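November 5, 2020

Cold and gray. Up at 7, coffee, then the hall closet, which I have been putting off since we got back from Millthorpe.

The closet is 700 mm wide at the front. I wrote down 700 last month and ordered the Prernier shelves on the strength of it. This morning I measured at the back and got less, then measured at the front again with a different tape and got a different number from the first one. Only a hair, but it bothered me enough that I stopped and went looking for every tape measure in the house.

They were all over. One was in the kitchen drawer with the batteries and the birthday candles. One was in the sewing box. One was in the pocket of my work coat, where I had already looked twice. I think there is still one in the car, but it was raining and I didn't go out for it.

I have been putting small tools in yellow plastic trays this week, one kind of thing to a tray. Pencils and markers have theirs, the picture hooks have theirs, and the tape measures got theirs today. The trays are the right depth for this. The only trouble is the wrist straps, which hang over the side and catch on whatever is next to them. I tried tucking them under and they worked their way out again. I could cut them off. I never put one around my wrist in my life. But the one on the purple tape is how I hang it on the nail in the basement, so for now they stay.

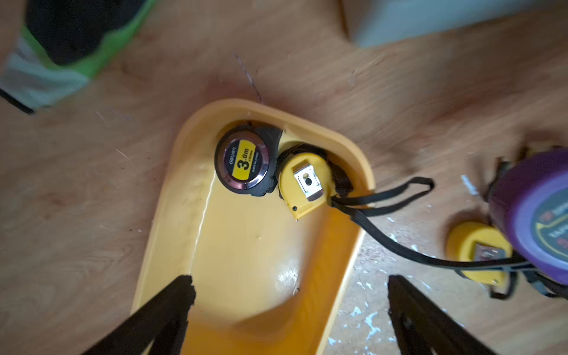
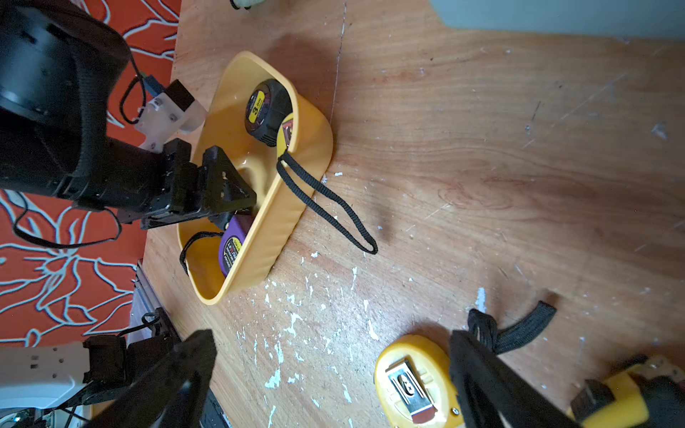 The black one with 3 m on the label is what I reach for indoors.

A comment came in under the last entry while I was eating lunch, saying that the tapes don't matter half as much as sticking to one of them: pick a tape for the job, write its name on the cut list, and put the others out of reach until the last board is up. The same comment said to check the little hook on the end, as it is supposed to slide a bit, and people who don't know that go and hammer it tight.

I did not know that. I have never hammered one, but I have thought about it. I went back and pulled each tape out a little way and wiggled the hook. One felt looser than the rest. Maybe that is where my hair's difference came from, or maybe I held it crooked against the door trim. The trim is not straight. Nothing in that closet is straight – the back wall leans and the floor drops toward the corner.

So, one tape for the closet. I took the black one and measured everything over again, width at the front, middle and back, at three heights, and wrote it all on the inside of a cereal box. The narrowest spot is at the back, near the floor. The shelves are 300 mm deep, and that is fine, the closet has plenty of depth. The brackets from Riedl need 390 mm between centers. I marked those on the wall in pencil and then noticed that I had marked them from the wrong side, so there are now two sets of pencil marks and I have put an X through the bad ones. I will have to remember that X means no.

Afternoon: drove to Grostedbridge for screws. The hardware store had the length I wanted but only in brass, and I didn't want brass. Got 4 packs of the plain ones a size longer. They should be all right in that wall. Also bought sandpaper, a bag of onions from the stand across the road, and a sheet of labels I didn't need. Did not look for the tape in the car, though I was sitting in the car the whole way there and the whole way back.

Home before dark. Put the vacuum, the ironing board and the box of light bulbs in the hall, so the closet is clear and the hall is now impossible. Wrote TAPES on one of the labels and stuck it on the tray. It came off at one corner right away, so I used packing tape over it.

The tray is going on the second shelf once there is one, next to the pencils. Until then it can sit out.

Soup for supper, with the onions. Shelves are due in about a week. Before then I need to fill the old screw holes, sand, and put one coat of white on the back wall. Need to buy a brush. The old one is stiff as a board.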